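Support home > Kitchen tasks > Tickets > My watched items

Ticket 2727: Clearing a plate takes far longer than it should
Status: open, waiting on customer
Opened by: Usman Janjua
Handled by: Darnell Dvorak, Timunari support

Usman Janjua, 9:40

Good morning, and thank you in advance for reading all of this, as I do tend to go on. We run the Whitfield kitchen trial, where we are trying to find out whether a two-armed machine can take on the small jobs that fill up the end of a meal: clearing plates, wiping down, putting the board away. We do everything in the simulator before we let the real arms near anybody's crockery, and we are using your Zalier planner for the arm movements.

My trouble is with the very first job on the list. The arms are meant to lift the vegetables off a plate and then wipe the counter with a cloth. I ran it 25 times overnight and it finished the whole job in 4 of them. In the rest the right hand goes out towards the plate, stops above the counter, and waits there until the run times out at 573 seconds. There is no error in the log at all. It simply says "selecting grasp" over and over.

I have tried the obvious things. I restarted the planner, I cleared the saved grasps, and I went back to the previous hand model in case I had muddled something when I updated in September. No difference with any of them. My mother-in-law, who was visiting, watched one of the runs over my shoulder and had finished our real washing-up before the hand moved again.

Darnell Dvorak, 10:25

Hello Usman, and please never apologise for a long ticket – I would much sooner have too much than two words and a shrug. Could you send me a still from the point where it stops, along with the task file? I would also like to know whether it behaves the same with one item on the plate. My first thought is the grasp chooser, but let me have a look before I send you off changing settings.

Usman Janjua, 11:05

Task file attached, and the still is below. With only the tomato on the plate it goes through nicely, every time I have tried it. Put the green one back next to it and we are stuck again.

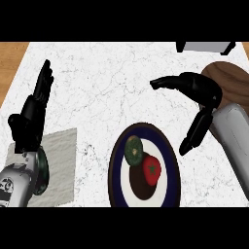
Source: Whitfield kitchen trial, simulator render. Attached by U. Janjua.

Darnell Dvorak, 11:50

Thank you, that is a great help. Look at how the tomato slightly overlaps the green vegetable. The chooser wants a little clear space on both sides of whatever it picks up, and with the two of them touching like that, I suspect it rejects each one on account of the other and goes back to the start. You or I would just nudge one aside with a finger and never know we had done it. The planner has no nudge unless you give it one.

Would you try these for me, in this order?

1. In the task file, set "allow contact with neighbours" to yes for both vegetables.
2. Add a short push step before the first grasp, aimed at the tomato and away from the other item.
3. Leave the left arm out of it for now. It is over the grey cloth, and I would keep it there until the plate is clear.
4. Run it again with the grasp log set to full, and send me the log whatever happens.

Please change one thing at a time if you have the patience for it. I know that is tiresome.

Usman Janjua, 14:15

I have done the first one and it is better, though I would not call it cured. The right hand now commits to the tomato, but on some runs it rolls the thing towards the rim and has to start again. I have not got the push step working yet, as the file complains that it has no target direction. Is that in degrees, or does it want a point on the plate?

You asked on the phone what I make of it all, so I will say it here for the record. I came into this hoping we would be testing stacking by now, and here I am with two vegetables and a plate. I do think it will come, and the cloth work has been a pleasant surprise on its own. I would not yet leave it alone with a sink.

Darnell Dvorak, 15:05

It wants a point, and I am sorry the manual is so quiet about that. Pick one on the white part of the plate, well inside the blue rim, so that the tomato has somewhere to stop. Drop the push speed to the lowest setting while you are there, and send the full log when you have it. I will keep the ticket open until then.

Related tickets
Cloth bunches up under left hand when wiping
Greritz gripper: fingers will not open after restart
Chopping board not recognised when partly hidden
Run times out with no error shown

Contact Timunari support | Copyright Timunari | Back to top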